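搜索 全站 请输入关键词 高级检索

3.2 说明书用语与读者的耐心

消费品说明书大概是印数最大而读者最少的文体。本节讨论的语料共551份，均为家用及办公用落地器具的中文安装说明，其中127份来自Lornavex，77份来自Trateo，其余出自Verhoeven、Hudell以及一批不愿在封面上署名的厂家。语料按句切分后，由两名标注者分别判定每句的言语行为类型，分歧处协商解决，协商不成的归入“其他”。“其他”类的规模因此颇为可观。

首先值得注意的是祈使句的礼貌标记。“请”字在语料中分布极不均匀：开篇几乎句句有“请”，到拧螺丝的环节开始减少，至“故障排除”一节基本绝迹，代之以“切勿”“严禁”和“后果自负”。换言之，厂家的客气程度与读者遇到的麻烦成反比。Hudell的一份说明书在首页连用11个“请”，末页则只剩一句“概不退换”，可视为这一趋势的极端表现。

其次是部件名称的不稳定性。同一部件在同一份文本中往往有数个名字，“底座”“底盘”“座体”“支撑件（大）”交替出现，读者须自行推断它们是否指同一样东西。Verhoeven的文本在这方面尤为慷慨，甚至出现过“支撑件（大）”而全文并无“支撑件（小）”的情形。传统术语学把这种现象归为译写失误，我们倾向于更温和的解释：撰写者不止一人，且彼此未曾谋面。

再次是程度副词。“适度拧紧”“稍微倾斜”“轻轻用力”一类表达占据了操作步骤的核心位置，却没有一份文本给出可供参照的标准。“轻轻用力”在语义上自成难题，Trateo的后期版本将其改为“用力时请轻”，问题并未因此减轻。

部件名称的分歧以底座类最为突出。图3为一件白色塑料立架底座，置于铺有黑布的台面上。对于这类部件，语料中的称谓从“脚”到“基台”不等，选择哪一个，看来主要取决于撰写者当天的心情。

图3 白色塑料立架底座

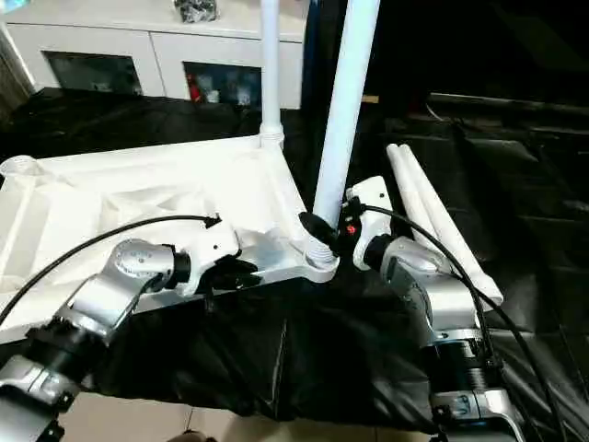
3.3 警示语的位置

警示语理应出现在危险动作之前。语料中却有相当一部分警示紧随动作之后，例如“翻转座体并松手。注意：松手前须确认已锁紧”。按顺序阅读的读者读到“注意”时，座体多半已有了自己的去向。这类倒置在Lornavex的文本中最为常见，大约与其排版习惯有关：该厂将所有警示统一置于段末，以求版面整齐。

需要说明的是，本研究只处理文本，不涉及读者的实际操作结果。哪一种写法更容易装错，须另作实验，下一节仅就句序与标点作进一步统计。

最后更新：2018年6月16日

联系我们 | 版权所有，未经许可不得转载 | 返回顶部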